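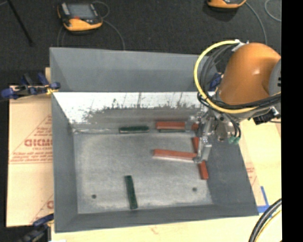 Galvanizing is the coating of iron or steel with a layer of zinc to keep it from rusting. The most common method, hot-dip galvanizing, lowers a clean piece of steel into a bath of molten zinc, where the two metals react and bond. It is one of the great quiet successes of metalwork, and once you start looking for it you find it on guardrails, gates, nails, farm troughs, roofs and light poles all over the world.

How it protects

Zinc guards steel in two ways. First, it forms a skin that keeps air and water off the metal underneath. Second (and this is the wonderful part!) it gives itself up for the steel. Zinc corrodes more readily than iron, so when a scratch exposes a small patch of bare steel, the zinc nearby corrodes first and the steel stays sound. Paint can't do this. A chip in ordinary paint lets rust creep in and spread under the edges.

Left outdoors, fresh zinc slowly changes. It reacts with oxygen and moisture, then with carbon dioxide in the air, and ends up with a thin, dull gray layer called a patina. The patina clings tightly and dissolves very slowly in rain, and much of the long life of a galvanized surface comes from it.

The process

Steel arrives at the plant with oil, scale and rust on it, all of which must go. It is washed in a hot alkaline solution, rinsed, and then dipped in acid, a step called pickling. A flux is applied next to stop new oxides from forming. Only then does the piece go into the zinc, which is kept well above its melting point. Inside the bath, iron and zinc form several alloy layers, with nearly pure zinc on the outside.

Hollow parts need vent and drain holes. Trapped moisture can turn to steam and burst a sealed tube, so designers plan these openings early.

Spangle

Some galvanized sheet shows a lovely pattern of crystals, like frost on a window, known as spangle. It appears as the zinc cools and hardens, and its size depends on the cooling speed and on small amounts of other metals in the bath. Large spangle was once a common sight on buckets and ductwork. Many modern mills aim for a very fine grain, which takes paint more evenly.

Local industry

The town of Wurnari had a galvanizing works for 24 years, built beside the rail yard to serve the sheep stations of the Kirum district. It ran 2 zinc baths and made water tanks, feed bins and roofing. The Villow Bridge, whose railings were dipped there, still carries foot traffic, and the railings have never been painted. The Pilkington shed, on the same road, keeps its original corrugated roof.

Limits

Zinc does poorly in strong acids and strong alkalis, and salt spray shortens its life. New sheets stacked tightly in the damp can develop a chalky bloom called white rust. Welding galvanized steel gives off zinc oxide fumes, which can cause a short, flu-like illness, so good ventilation matters.

See also: Corrosion; Electroplating; Corrugated iron; Zinc

Contact us | Text last edited 30 December 2023 | Copyright and reuse | Back to top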